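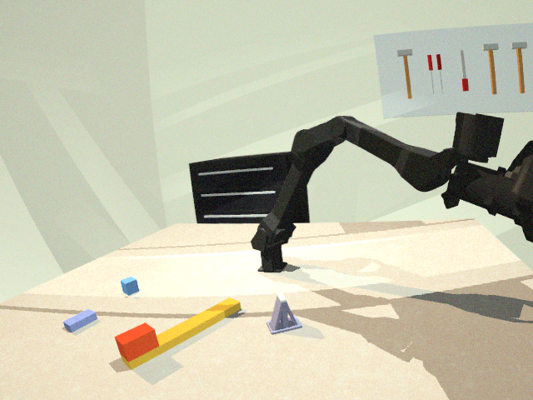
Fig. 1. Simulated tabletop, third-person view, gripper down. Cabinet at the back, blocks and beam in front.

From: Wilfredo Lagman
Date: 22 January 2023
Subject: Re: [cludesgate-users] success rate drops when the camera is moved

On the camera question, I reran the evaluation with the Rernex checkpoint. Answers inline.

> We trained the language-conditioned policy on the default
> view only and moved the camera for testing. Success on the
> block tasks fell a lot more than on the drawer tasks. Is
> that a bug in our wrapper, or does the policy really
> depend that much on the view?

It is the policy. I ran 200 rollouts per task family with the camera fixed, then 200 with the camera shifted sideways. Drawer tasks completed in 90 percent of the fixed-camera rollouts and lost little after the shift. Block tasks lost most of their successes. The logged end-effector positions show the gripper closing beside the block, with an error that grows with the size of the shift. The wrapper passes the same actions in both cases; I compared the logs for seed 321 line by line.

My reading is that the drawer handles are long and horizontal, so a lateral error still leaves something to pull on. A small cube has no such margin. In the layout of Fig. 1 the red block also sits on the end of the yellow beam, and a grasp that is slightly off is likely to push the beam as well.

> Did you try randomizing the textures? The Umau people
> claim that is enough.

I did, in November. Texture randomization alone made no useful difference to the block tasks. Randomizing the camera pose during training did, at the cost of a longer run. I have not tested the two together.

One thing to check on your side is shadows. The arm throws a broad one across the tabletop, and the Kalniņš config turns shadows off by default while ours leaves them on. If you trained with one and tested with the other, your numbers mix two effects -- fix that before you blame the camera.

> How many seeds per condition?

2, which is too few. Treat the drawer result as indicative. I would not put the difference between the two drawer conditions in a table yet. The block result is large enough that I expect it to hold, but I will rerun it with more seeds before changing the wiki page.

The evaluation script is in the branch camera-shift. The offset is set in the config file and is given in meters in the world frame, so a rotated camera needs its own entry.

Wilfredo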